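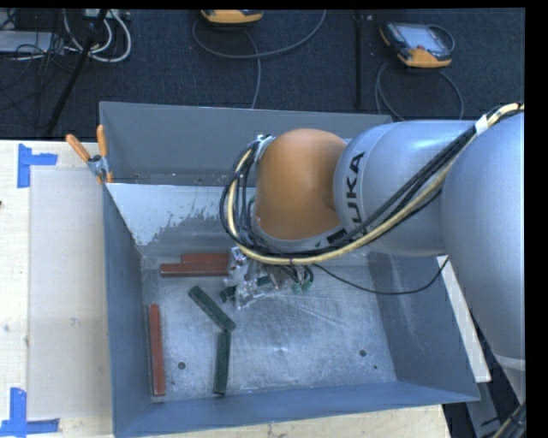

목제 탁자 위의 청회색 금속 상자

2023년 12월 16일 토요일
작성자: 머빈 휘틀록

제목: 공용 서고 기증 도서의 보존 기준 개정안에 대한 의견 요청

회원 여러분께 알려 드립니다. 스케르티 분관과 별도로 운영되어 온 스터케티 서고의 기증 도서가 3,149권에 이르러 현행 기준으로는 더 이상 수용이 어렵습니다. 이에 동일 판본의 보관 한도를 2권으로 정하고, 초과분은 카브랄 열람실로 이관하거나 회원에게 배부하는 방안을 제안합니다. 개정안에 대한 의견은 본 게시글에 답글로 남겨 주시기 바랍니다.

답글 / sowerby_n
개정 취지에는 동의합니다. 다만 '동일 판본'의 정의가 명확하지 않습니다. 쇄가 다른 경우와 장정이 다른 경우를 같은 판본으로 볼 것인지 조문에 명시하여야 합니다. 지난번 지역사 총서 정리 당시에도 이 부분에서 담당자 간 해석이 갈려 목록을 다시 작성한 바 있습니다.

답글 / 딘 크로퍼
한도를 일률적으로 적용하는 데 반대합니다. 향토 자료는 외부에서 다시 구하기 어렵고, 여백에 기증자의 필기가 남은 책도 적지 않습니다. 이러한 자료까지 중복본으로 처리한다면 기증을 받은 의미가 없습니다. 향토 자료와 필기본은 적용 대상에서 제외할 것을 요청합니다.

답글 / mottram_a
크로퍼 회원의 의견 중 향토 자료 부분은 타당하다고 봅니다. 그러나 필기본 전체를 제외하는 것은 지나칩니다. 밑줄 몇 개가 그어진 소설까지 영구 보존할 수는 없습니다. 필기자의 신원이 확인되거나 내용상 참고 가치가 인정되는 경우로 한정하여야 합니다.

답글 / 딘 크로퍼
참고 가치를 누가 판단합니까? 기준 없이 담당자 재량에 맡기는 방식이라면 받아들이기 어렵습니다.

답글 / 테런스 블록섬
이관 비용에 관하여 질의합니다. 카브랄 열람실의 여유 서가는 200권 분량으로 알고 있습니다. 중복본이 이를 초과할 경우의 보관 장소가 개정안에 기재되어 있지 않습니다. 아울러 습도 관리가 되지 않는 지하 공간은 후보에서 제외하여 주시기 바랍니다.

답글 / 머빈 휘틀록
질의에 답변드립니다. 첫째, 동일 판본은 발행처와 판차가 같은 도서로 정의하고 쇄의 차이는 고려하지 않겠습니다. 장정이 다른 경우는 별개로 봅니다. 둘째, 향토 자료는 한도 적용에서 제외합니다. 셋째, 카브랄 열람실의 수용량을 초과하는 도서는 회원 배부를 우선하며, 지하 공간은 사용하지 않습니다. 필기본에 대해서는 모트럼 회원의 안을 기초로 판단 항목을 문서화하여 다시 게시하겠습니다.

답글 / sowerby_n
장정을 별개로 본다면 양장본과 보급판을 각각 2권씩 보관하게 됩니다. 서가 부족을 이유로 한 개정이라면 이 부분은 재검토가 필요합니다.

답글 / 딘 크로퍼
향토 자료 제외에 대해서는 이의가 없습니다. 필기본에 관한 의견은 판단 항목을 확인한 후 다시 제출하겠습니다.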